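# Call for Participants: Student Bin-Picking Project, Stusmont Robotics Laboratory

Applications are open for student positions on the bin-picking project at Stusmont. The project runs for two terms and carries course credit. Participants join one of three working groups (gripper, grasp planning, data) and take part in scheduled robot sessions at the Farquharson Building.

The project ends with an entry in the Herent Picking Trial, a student competition in which teams clear a bin of mixed objects under a time limit. Participation in the trial is part of the course and is not optional, although travel to the event is.

## Background

The project is in its second cycle. The first cycle produced a working control stack, a set of recorded pick attempts, and a two-finger gripper design that is still in use with changes. It did not produce a reliable method for objects resting against the sloped walls of the bin, or for transparent objects. These are the two main technical goals of the current cycle.

The first cycle entered the Herent trial with 276 recorded attempts in its tuning set. This was too few to separate planner errors from gripper errors. The current plan calls for 1,320 attempts across the two terms, logged to a common format and labeled by the data group within one week of collection.

## The Task

A trial round consists of 20 objects placed in a sheet-metal bin by a judge. The team's system must pick each object and place it in a receiving tray. No person may touch the robot, the bin, or the objects during a round. A dropped object may be picked again if it lands inside the bin. An object that lands outside the bin is scored as lost.

Object sets are drawn from a published list. The list includes rigid boxes, dark parts with angular edges, clear cups, soft packaging, and short lengths of hose. Teams do not know before the round which objects they will receive or how they will be arranged.

Depth sensing performs poorly on several of these classes. Clear objects return sparse or false depth, and dark objects return little signal at low angles. Reflections from the bin walls add further error. Applicants should expect a large share of the work to concern these cases.

## Equipment

The project uses a KUKA arm with its standard controller and teach pendant. The gripper is built by students and attaches to the arm through a metal flange and mounting plate. Gripper parts are printed in the Farquharson workshop, where participants may reserve machine time after completing the workshop induction.

Grasp planning software runs on a separate workstation and communicates with the robot controller through the Vullovent bridge, a package written and maintained by the project. The bridge handles motion requests, gripper commands, and logging. It is written in C++ with Python bindings.
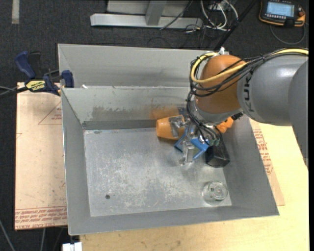 *KUKA arm with two-finger gripper over the sheet-metal bin. The orange finger pads are mounted on blue plastic brackets.*

The bin must be clamped to the table before any motion command is sent. Its position is checked at the start of each session using a fixed calibration routine, and the result is stored with the session log. Sessions without a stored calibration are excluded from the data set.

## Open Positions

### Gripper Group

The gripper group designs, prints, assembles, and tests finger brackets and pads. Work in the current cycle covers:

- pad geometry for contact near the bin walls
- cable routing and strain relief at the wrist
- replacement of pads without removing the gripper from the flange
- measurement of grip force over repeated cycles

Applicants should be able to produce a dimensioned part drawing and should have used at least one CAD package. Basic soldering is useful. Students without soldering experience will be trained during the first three weeks.

Each design revision is tested over 108 grasp cycles on a reference block before it is approved for use in picking sessions. The group is responsible for running this test and for writing the revision note.

### Grasp Planning Group

The planning group develops the software that selects a grasp pose from sensor data. Work in the current cycle covers:

- collision checks between the gripper, wrist cables, and bin walls
- ranking of candidate grasps for partly visible objects
- handling of missing depth on clear objects
- recovery behavior after a failed pick

Applicants should be comfortable with Python and should have completed a course in linear algebra. Experience with rigid-body transforms is strongly preferred. C++ is required only for students who wish to work on the bridge itself.

All planner changes are tested in simulation first. A change may be run on the arm after it passes the regression set and has been reviewed by one other member of the group.

### Data Group

The data group plans collection sessions, maintains the object inventory, and labels recorded attempts. Work in the current cycle covers:

- randomized object layouts for each session
- a failure code scheme that distinguishes slips, missed contacts, and wall collisions
- checks on label agreement between two independent labelers
- weekly summary tables for the other two groups

No robotics background is required. Applicants should be able to write short scripts and work with tabular data. Careful record keeping is the main requirement, and the application form asks for evidence of it. Lab notebooks, inventory sheets, and survey codebooks are all acceptable.

## Eligibility

Applicants must be enrolled in a degree program at Stusmont for the whole of both terms. Undergraduate students must have completed their first year. There is no restriction by department. Students from the first cycle may apply again but must complete the full application.

Participants may not be members of another team entered in the Herent trial.

## Time Commitment

The expected workload is nine hours per week, divided as follows:

| Activity | Hours per week |
|---|---|
| Full project meeting | 1 |
| Group work | 5 |
| Robot session | 2 |
| Reading and documentation | 1 |

Robot sessions are held in the late afternoon and end at 7:30 p.m. Each participant is assigned a fixed session slot at the start of term. Slots may be exchanged between members of the same group with notice to the session lead.

The workload rises in the four weeks before the trial. Students with heavy examination loads in that period should state this in the application. It will be considered when roles are assigned and will not count against the applicant.

## Safety Training

All participants, including data group members, must complete the robot safety course before entering the work area. The course consists of a two-hour classroom session and a supervised practical test. The practical test covers:

1. location and use of the emergency stops
2. operating mode selection on the teach pendant
3. jogging the arm at reduced speed
4. safe approach to the bin after a stop
5. the session start and shutdown checklists

A participant who does not pass may repeat the test once. Participants who have not passed by the end of the third week are moved to work outside the robot area or released from the project.

Closed shoes are required in the work area. Loose sleeves, lanyards, and untied long hair are not permitted.

## Credit and Assessment

The project carries six credits, awarded at the end of the second term. Assessment is based on:

- individual work log, 25 percent
- group technical report, 35 percent
- individual contribution review, 25 percent
- final presentation, 15 percent

The result in the Herent trial has no effect on the grade. Students who leave after the first term receive no credit but may request a written statement of the work completed.

Positions are unpaid. Materials, workshop time, and safety training are covered by the project. Travel and lodging for the trial are covered for participants who attend.

## How to Apply

Applications are submitted through the project page on the Stusmont course portal. The portal opens in October and closes at noon on the last working day of the month. A complete application contains:

- the application form, with first and second choice of group
- a current transcript (unofficial copies are accepted)
- one work sample of no more than four pages
- a statement of no more than 300 words describing a technical problem the applicant worked on and how it was tested

Work samples may be drawings, code, reports, or data documentation. Group work may be submitted if the applicant's own part is clearly marked. Videos are not accepted.

Shortlisted applicants are invited to a 25-minute interview with two members of the project staff. The interview includes a short practical exercise related to the applicant's first choice of group. Gripper applicants are given a part and asked to measure and sketch it. Planning applicants are given a short function and asked to find the faults in it. Data applicants are given a set of attempt records and asked to assign failure codes.

Offers are sent in November. Safety training begins in December, and the first robot sessions follow at the start of the next term.

## Questions

Questions on eligibility and credit should be sent through the message form on the course portal. Technical questions may be raised at the open lab hour, held in the Farquharson Building from 4 p.m. to 5 p.m. during the application period. Visitors must remain behind the marked line while the arm is powered.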